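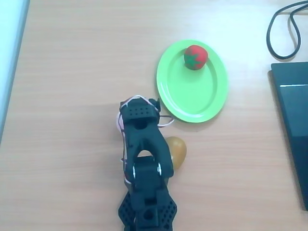

Fenna Aerts has heard the word "seasonal" so often that she has stopped believing it. She bought vegetables for the Harner restaurants until 2019 and now runs a market stall in Rommont, where I found her stacking crates and in no mood for slogans.

"Seasonal where?" she says. "There's a season for everything if you drive far enough."

I put to her the claim made by Willems, the box scheme that has been leafleting the town all July, that its produce is picked within a day of delivery. She pulls a face. "Some of it, maybe. Lettuce, yes. Ask them about the onions."

I did ask. Colton Cloutier, who manages the scheme, told me by phone that "freshness is a journey". Pressed, he said the onions could be in store for up to 29 weeks. That seems perfectly sensible for an onion, so why the leaflet says otherwise I can't tell you.

A large Willems box costs 57 euros and feeds, it says, a family of 4. Aerts doubts it. "Four what? My sons would finish that by Tuesday."

Her own prices aren't low either, and I say so. She shrugs. "I don't tell people it'll change their lives. It's a cabbage."

Does she think shoppers care where any of it comes from? "They care when you ask them. Then they go and buy the cheap ones." She includes herself in that.

Contact the editor | © Rommont Kulex | Back to top

Comments

pietv: We've had the box since spring. Nice carrots, far too much chard.

Marg: Did he really say "freshness is a journey"?

oldallotment: Stored onions are better anyway. Leave the poor man alone.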